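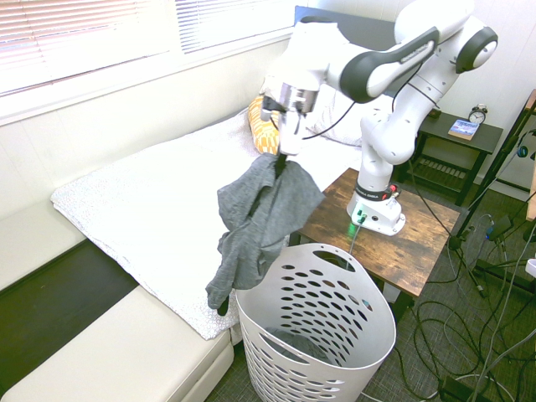
The arm at work over the laundry basket, with a grey garment in its gripper.

FOR IMMEDIATE RELEASE - 29th March

Skuvidness, the home-built laundry arm, gets its first public showing at the Susar workshop

Hello, I'm Caoimhe Carroll, and I've spent more evenings than I'd like to admit trying to get a robot arm to do my washing pile. I've never written a press release before, so bear with me! The short version is that our project, Skuvidness, is going on show at the Susar shared workshop in July, and we'd love people to come and have a look.

Skuvidness is a set of plans and programs for handling clothes at home with a robot arm. The arm itself is shop-bought (we're not that clever), but the rest is ours: the table mounting, the routines for picking things up, and the software that decides where to pinch. It's bolted to a wooden side table in the bedroom, close enough to reach both the bed and the basket. I wanted it working in a proper room with a carpet and a bed in the way, and that has made the whole job harder and a lot more fun.

There are four of us. Stepan Vakulenko looks after the mounting and anything that needs a drill. Daryna Karpenko wrote most of the picking software, and then wrote it again when I moved the basket. Vaughan Quinlan does the wiring - the floor is still very much his territory - and I do the testing, which mostly means throwing jumpers about.

Soft things are a pain, I'll say that much. A mug stays mug-shaped when you pick it up. A sweatshirt goes wherever it fancies, and a sleeve hanging over the rim of a basket can drag the lot out again. We've logged 153 lifts so far with all sorts of clothes. Socks are still hopeless and we're not going to pretend otherwise.

"I came round to borrow a clamp and stayed until midnight," says Vasylyna Lysenko, who runs the open evenings at Susar. "It's slow, and it's lovely to watch. I want our members to see the bits that don't work as well."

The showing will run for 2 days, with 30 places on each. Entry is free but please book, as the upstairs room gets stuffy. We'll have the arm going both days, plus a table for anyone who fancies having a go at the software on a laptop. Bring a clean jumper if you'd like to see it tackled! Nothing with beads or loose buttons, please.

The plans will go up on the workshop's pages the same week, free to copy. Derkitz, the small parts shop next door to Susar, is putting together a bag of the brackets and bolts for anybody who'd like to build the mounting.

Press and bookings: ask for Caoimhe at the Susar workshop front desk. I'm happy to chat, and Stepan can be talked into it.

ENDS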